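双臂缝合平台“钳口状态丢失”故障报告（课程项目，第二稿）
1月
作者：Yae Aoki、Toshio Tamura

先说结论，老师说第一稿绕太久。右臂持针的时候，控制端重连之后会把钳口目标值恢复成默认，默认是半开。于是针就松了。机械没坏，钢缆没断，一开始我们在钢缆上花了快两周，后面会讲。目前改了两处代码，加了一个现场操作规定，还有一个问题没解决（见“没做完的”）。

背景

平台是Nallitbridge实验室的双臂缝合台，两支器械左右相对，中间放组织模型，操作者在主控端遥操作。我们这组的题目本来是“间断缝合过程中的针位记录”，要的是干净的轨迹数据，结果轨迹还没收几条，先出了掉针的事，题目就改成故障分析了。改题单子Tamura交的，已批。

控制软件叫Vollo，是上一届留下来的，文档只有半页。主控端和器械端之间走局域网，中间有一个转发进程，我们叫它Morikawa（上一届就这么叫，没改）。器械端每收到一包就回一包，丢包超过门限就断开、自动重连。重连这一步就是出事的地方。

分工：Aoki做日志和复现，Tamura做机械检查和代码修改。操作两个人轮着来，所以手法不统一，数据里能看出来，后面会提。

出了什么事

第一次掉针是下午三点左右，Aoki在操作。右器械夹着针，左器械提着组织边，针尖刚进组织，右边钳口自己开了一点。幅度不大，眼睛差点没看出来，是针尾先歪了才发觉。当时以为手抖碰到了踏板，就没记，继续缝。这个要检讨，没记。

第二次同一天，换Tamura，右边又松。针留在组织里没掉下来，但是线被带着转了半圈，打结的时候绕错方向，重来。第三次最糟，针整根脱开，落在模型上，Tamura下意识用手去拿，左臂还使能着。没受伤。可是手伸进去的时候左臂是可以动的，这一条后来单独写成了安全事项，见后。

三次有个共同点，都发生在一只手提、一只手穿针的阶段。我们当时就猜是受力：提组织的时候反作用力大，钢缆打滑。这个猜测听上去很合理，所以浪费了时间。

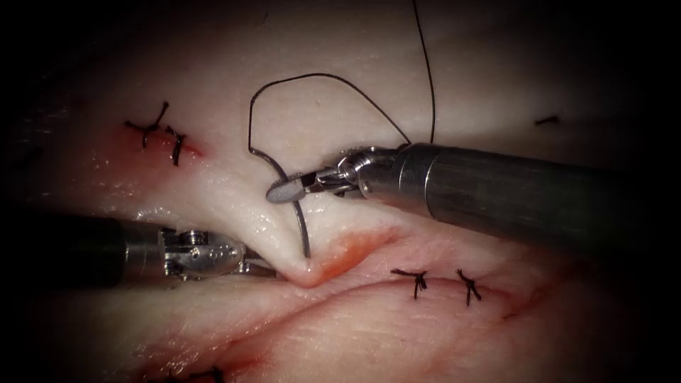 受力的猜测怎么检查的：把右器械卸下来，换一支备用的，重新做张力标定，空载开合，再夹针静置。静置大约10分钟，针没有动。再加侧向力，用手拨针尾，钳口也不松。换回原来那支，结果一样。Tamura不死心，又把腕部的滑轮一个个看过，没有磨损，销子也没松。那几天的记录写得很乱，附录里只放了整理过的。

走弯路的原因大概是：夹爪松开是看得见的现象，人就会去找看得见的零件。日志我们是最后才看的。应该第一天就看。

日志

出第三次事故的那次运行，器械端一共存了2,763条控制记录。从头翻，前面都正常，右钳口目标值一直是“闭合”。到第2,522条，目标值跳成默认值，主控端同一时刻发的还是“闭合”。也就是说主控端没让它开，它自己开的。往前几条能看到一次断开、一次重连，间隔很短，屏幕上只闪了一下黄灯，操作的人眼睛在模型上，根本不会去看。

然后去读代码。Vollo重连后会跑一遍初始化函数，关节角是从编码器读回来的，所以手臂不跳。钳口没有单独的编码器读数，初始化函数就填了默认值，半开。接着要等主控端发“钳口变化”才会更新。问题就在“变化”两个字：操作者一直捏着没动，主控端认为没有变化，就不发。器械端就一直半开着，直到人松一下再捏。

回头想第一次和第二次，两个人的反应都是“咦”，然后下意识松一下再捏紧，于是又夹住了。故障被自己的手修好了，所以更不容易发现。

为什么老在穿针阶段出现？和受力没关系。穿针的时候操作者捏住不放的时间最长，重连如果落在别的阶段，钳口本来就在开开合合，马上就更新了，看不出来。这一点是Aoki想到的，画了时间线才确认。

复现

人为断网。在转发进程里加了一个开关，按一下就断开再让它重连。条件：右器械夹针，操作者保持捏住，不松手。做了10次，9次钳口打开，剩下一次没开。没开的那次查了，是操作者手指动了一点，刚好触发了更新包。所以机制算是坐实了。

左边没有做同样多的测试。代码是同一份，按理左边也会这样，左边主要用来提组织，松了就是组织滑回去，以前大家都当作“没夹好”。可能有一部分其实是这个故障，但以前的记录没有日志，没法追。

复现全部在组织模型上进行，模型反复用，上面有之前缝的结和剪下的线头，没有每次换新的。对机制判断没有影响，但是要拿来评价缝合质量就不行，本报告不评价缝合质量。
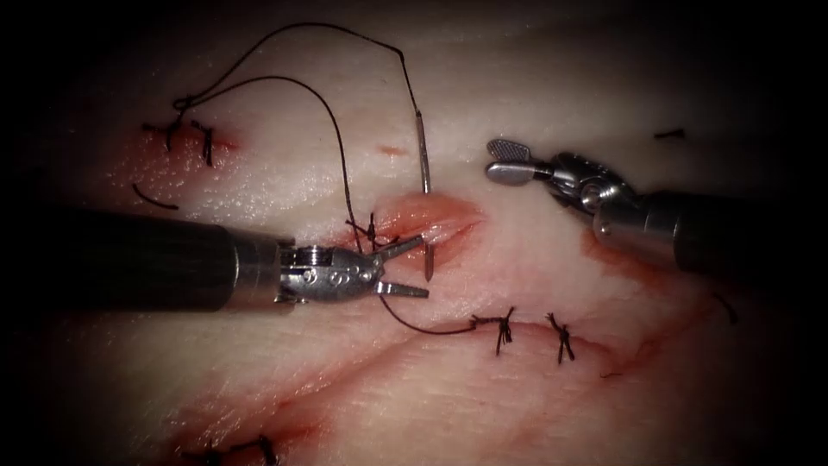 图2 中间切口处，针已穿过组织，左器械钳口张开，右器械在针的右侧。

交接针的时候要特别注意。从一边换到另一边，有一小段时间两边都可能夹着，也可能只有一边夹着，这时候如果重连，默认值会让该夹的那边松开。更麻烦的是线还连着，针一歪，线圈跟着倒，后面打结全乱。我们本来想给交接阶段单独做一组断网测试，时间不够，只试了几回，没有正式记录，所以不写结果。

修改

第一处，器械端。重连后钳口目标值不再填默认，改为保持断开前最后一次的值。只有冷启动才用默认。改动很小，几行。但要注意一个副作用：如果断开期间操作者已经松手，器械端还会夹着，要等主控端来更新。所以必须和第二处一起上，单独上第一处会变成另一种故障。

第二处，主控端。重连成功后立刻发一次完整状态，不管有没有变化。另外平时也定时补发。补发频率Tamura先设得太高，转发进程堵了，反而多断了几次，后来调低。现在的值写在配置文件里，注释也写了，请下一届不要再往上调。

第三，黄灯改成声音。断开的时候响一声，短的。声音太长操作者会被吓到，第一版就把Aoki吓了一跳，手一抖把线扯了。

改完之后用同样的断网开关又测了一轮，右钳口没有再自己打开。这只能说明这一种触发方式被堵住了，真实网络下的断连形式更多，还要跑更久才好说。

安全事项

第三次事故里手伸进工作区这件事，和钳口是两回事，但后果可能更重。当时使能开关在主控端旁边，人站在器械这边够不着。现在的规定：

一、针脱落后先喊“停”，主控端的人松踏板、断使能，喊“已断”，另一个人才可以伸手。
二、取针用镊子，不用手指。
三、一个人的时候不做带针的测试。
四、重连提示音响过之后，先看针，再继续动作，不要急着捏。

Rokholm那边的组也在用同一份代码，我们已经把补丁和规定发过去，他们回信说收到了，有没有装还不知道。

第二条镊子已经放在台子旁边的抽屉里，用完请放回去，上周又不见了一把。

没做完的

断开本身的原因没找到。我们解决的是断开之后不松针，没解决为什么断。怀疑是转发进程在写日志时卡住，因为关掉详细日志之后断得少一点，但是样本太少，不敢写成结论。

钳口没有真实位置反馈，现在还是只知道“叫它闭合”，不知道它到底闭没闭。电机电流可以估一个，Tamura写了一半，夹细针和空夹的电流差别很小，噪声一大就分不开。代码放在分支里，没有合并。

两个人操作手法不同，Aoki捏得死，Tamura习惯边走边松一点，所以Tamura操作时故障表现得少。做下一轮测试的话建议固定一个人，或者干脆用夹具把主控手柄夹住，免得手指微动影响结果。

左器械要补测，交接阶段要补测。断网开关的代码留着，默认关闭，正式采集前请再确认一遍是关的，我们自己就忘过一回，白跑了一上午，数剧全部作废。

附录A是整理后的机械检查表，附录B是重连前后的日志片段，附录C是两处修改的差异文件。附录B的时间戳器械端和主控端差一点点，没有对齐，看的时候以记录序号为准。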